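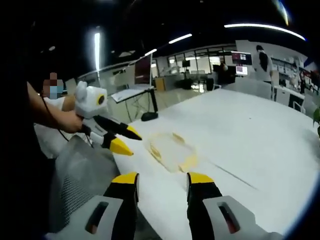 Gripper session, white table, ring task. Two handheld grippers, ring on the table in front of them.

February, started 9.40

Back on chores after the week lost to the Dandov order. The question from Beverley Stubbs is still the same one: which of the jobs on her list could a machine do now, unattended, in a normal kitchen or at a packing bench. My answer last month was two of 14. I'd like to be able to say four by the end of this block.

Today was flat things on flat surfaces. Rings, lids, coasters, anything that lies low enough that the fingertips have to get under an edge. It sounds trivial and it's where the Kavero arm does worst. A mug it can manage. A lid lying flat on a bench it pushes along until it reaches something.

Total so far is 1194 demonstrations, 76 of them from this morning. Takumi checked the morning set over lunch and threw out nine, mostly for tracking dropouts when one gripper passed behind the other. I had expected worse.

Notes on technique, for whoever does the next set:

Come in low and at a slant. Straight down looks tidy but the tips land on top of the ring and skid.

Pause before closing. Marama closes on the move, which she can get away with and the policy can't. Her runs are the fastest we have and I think they are hurting us. Will train once with them and once without.

Hand over between grippers well clear of the table. Low handovers were four of the nine rejects.

Policy check, 15.20, last week's weights, Kavero arm on the other bench. Picked up the lid and put it in the tray on 56 per cent of tries. Drawer task unchanged. Most of the lid failures were the same one – touches the edge, slides it, closes on nothing, then goes to the tray and opens as if it had something. It needs to notice an empty grip. Keith thinks finger width at close is enough of a signal and we should just feed it in. Agreed to try that before anything cleverer.

Is it useful yet? For clearing a table of mixed things, no. A person does it in under a minute and doesn't need watching. For sorting lids at a bench, where the same part turns up all day, I'd say close. Kirsty wants the bench trial at Marulanda brought forward. I'd wait for the retrain.

To do: order spare fingertips, label the reject folder properly, ask Beverley whether wiping down still counts as one chore or three.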